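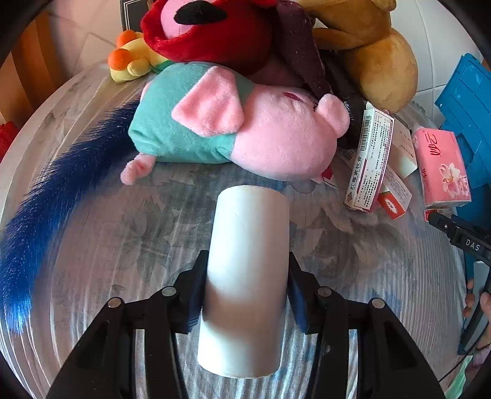

Ticket 3013
Opened: Sunday, May 16, 2021
Reported by: Menaka Mridha
Product: Mirnevow router, firmware 425

Wi-Fi drops in the back room every evening. Phone shows full bars but pages don't load. Wired laptop is fine.

Restarted router. No change.
Moved 2.4 GHz from auto to channel 3. Drops continued.
Turned off band steering and gave the 5 GHz network its own name. Phone stayed on for the whole evening.

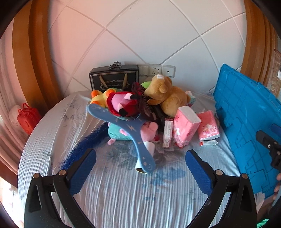 Back room, table and wall plates.

Otside support asked for the log. It shows the phone being pushed between bands. Lease time was left at 2000 seconds.

Status: workaround in place, waiting on new firmware.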